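Cidimness Student Robotics Project: Progress Report to the Dikeck Fund
Second reporting period, Fri 18 May
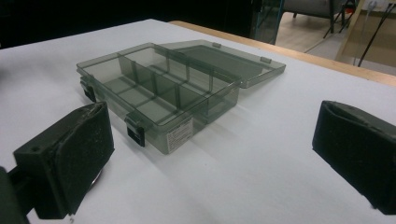

Summary

The project is on schedule in most respects. Students have recorded 338 usable demonstrations with the hand-held gripper, against a target of 300 for this period. The organizer box tasks are under way and account for most of the recordings. Training of the first policy has started. Testing on the arm has slipped and will move into the next period. Spending is within the approved budget, and we are asking for one small change, described under Budget.

Work done this period

At the start of the period the students were still working with blocks and cups. We moved to household and desk items as set out in the plan. The main item is a see-through gray organizer box with a hinged lid, two black snap latches on the front and thin removable dividers inside. The tasks are closing the lid, fastening the latches, opening the box again and taking out a single divider.

Closing the lid went well early on. Most students could record a clean demonstration after a short practice session. The latches have been harder. They are small compared with the gripper fingers, and a student who comes in at a poor angle pushes the whole box across the table before the latch moves. The group wrote a one-page guide on approach angle and starting position, and the share of rejected recordings went down after it was put to use.

Divider removal is the slowest task. The dividers are thin and the same color as the box, and the students reported that they are hard to pick out in the recorded video. We have kept the task in the plan but lowered its share of the recordings.

Students now review each other's recordings before they are added to the set. A recording is rejected if the object leaves the view, if a hand enters the work area, or if the task is not finished. The review sheet is filled in on the same day. This takes up the last part of each session and has cut down on the cleanup that staff had to do in the first period.

Student participation

Attendance has been steady apart from the exam weeks, when two sessions were canceled. New students are paired with someone who joined in the first period. Each pair has one person on the gripper and one on the log, and they switch halfway through the session.

The students presented their work at the Ankrah open evening. Visitors tried the gripper on a spare set of cups. Several younger students asked about joining, and we have put their names on a list for the next intake.

Equipment

The finger pads pick up dust and lint and need regular cleaning. We have added this to the setup checklist. One spare pair of pads has been used, and a second has been ordered from Rekum.

The white table covering has worked well and will stay. Lighting is less settled. Reflections on clear and tinted plastic change with the position of the lamps, so lamp positions are now marked on the floor with tape. Recordings made before the marks were added are stored separately so the students can compare results from the two sets.

Problems and delays

Arm testing was planned for this period and has not been done. The mounting plate arrived with the wrong hole pattern and had to be sent back. The replacement is due within 30 days. Students have used the time to work on the training code and on more recordings.

File storage filled up faster than planned. Older raw video has been moved to an external drive.

Budget

We request permission to move the unspent travel amount to storage. The total grant would not change. All other lines are as approved.

Next period

Arm testing will begin with lid closing only. Latch tasks will be added when lid closing runs reliably. Recording will continue at a lower rate, with a second style of organizer box added to the set. The final student presentation is planned for November, and the full data log will be sent with the final report.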